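Zarkavby Allotments and Small Gardens Board
Forum > Kitchen and Preserving > Hard water, white marks on everything

carnis_row4
Posted Mon 13 January

Good evening to all. Excuse my English, I moved to Zarkavby from Custitz and I still learn the words for household things.

My question is about the water. In Custitz the water was soft and I never thought about it. In the new flat everything gets a white crust: the kettle, the tap, the glass jars for my pickles. Even the brine for my cucumbers became cloudy, and I make this recipe since many years without problem. I bought a jug with a filter, but the cartridge is expensive and must be changed often. Is it worth it to install a proper softener under the sink? The plumber wants 1,301 for the whole work. For me this is a lot of money.

Thank you for any advice.

limetree
Welcome to Zarkavby! Everyone who comes from the Custitz side asks this in the first winter. Don't spend 1,301. Put white vinegar in the kettle, half vinegar and half water, leave it overnight, rinse twice. Same for the jars.

panhandle_pete
Disagree. Vinegar is fine for the kettle but it does nothing for the boiler, and the boiler is where the damage costs you. We had a softener fitted in our house on Pan Street and I would do it again tomorrow. Shop around though, that quote sounds high to me.

carnis_row4
Thank you both. I live in a rented flat, so the boiler belongs to the landlord. I should have written this in the beginning.

panhandle_pete
Ah. Then no, don't pay for it yourself. Write to the landlord and ask.

dill_and_co
For the cucumbers you have two choices. Boil the water first, let it go cold and pour it off slowly so the chalk stays in the pan. Or buy bottled water just for pickling. I do the boiling. Also check your salt, the kind with anti-caking stuff in it makes brine cloudy in any water.

limetree
Seconding the salt. I blamed the water for a whole summer and it was the salt.

carnis_row4
I looked at the packet now and yes, there is an additive in it. In Custitz I bought a coarse salt from the market and here I took the first one from the shelf. So perhaps I was unfair to your water — but the kettle is still white, this I did not imagine.

mossgrove
Can I ask about softened water and plants? I was told never to give it to seedlings.

panhandle_pete
Depends on the type. Ours works with salt and we left the kitchen cold tap and the outside tap on the hard supply. I water from the butt when there's anything in it.

dill_and_co
I wouldn't drink from the softened side either.

panhandle_pete
Plenty of people do. It tastes a bit flat, that's all.

dill_and_co
We will not agree on this one, Pete.

carnis_row4
I come back with a report. I tried the vinegar on the kettle and left it for the night. In the morning most of the crust came away by itself, and the rest I removed with a soft cloth. The smell was strong, my kitchen was like a chip shop, but after I boiled fresh water 2 times it was gone.

For the smaller things, such as brushes and plastic baskets, I think citric acid is better. It has almost no smell and a spoon of it in warm water is enough.

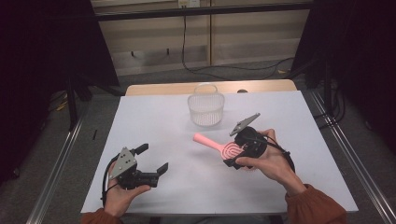

I also wrote to the landlord about the boiler, as Pete advised. He answered that the last tenant never complained. I will write to him again, with a photograph of the shower head before I clean it.

limetree
Good, send the photo. And keep a copy of every letter.

mossgrove
Where do you buy citric acid here? The shop by the station only has the tiny sachets for baking.

carnis_row4
I found a bigger bag in Carnis, the hardware shop. It is on the low shelf near the paint. Please do not mix it with bleach, it is written on the bag but the letters are very small.

dill_and_co
Still think vinegar is cheaper. But I'll give the acid a go on my shower door, which has beaten everything else so far.

carnis_row4
Please tell me how it goes. I will start a new jar of cucumbers on the weekend, with boiled water and the coarse salt — if the brine stays clear I will write the recipe in the preserving section.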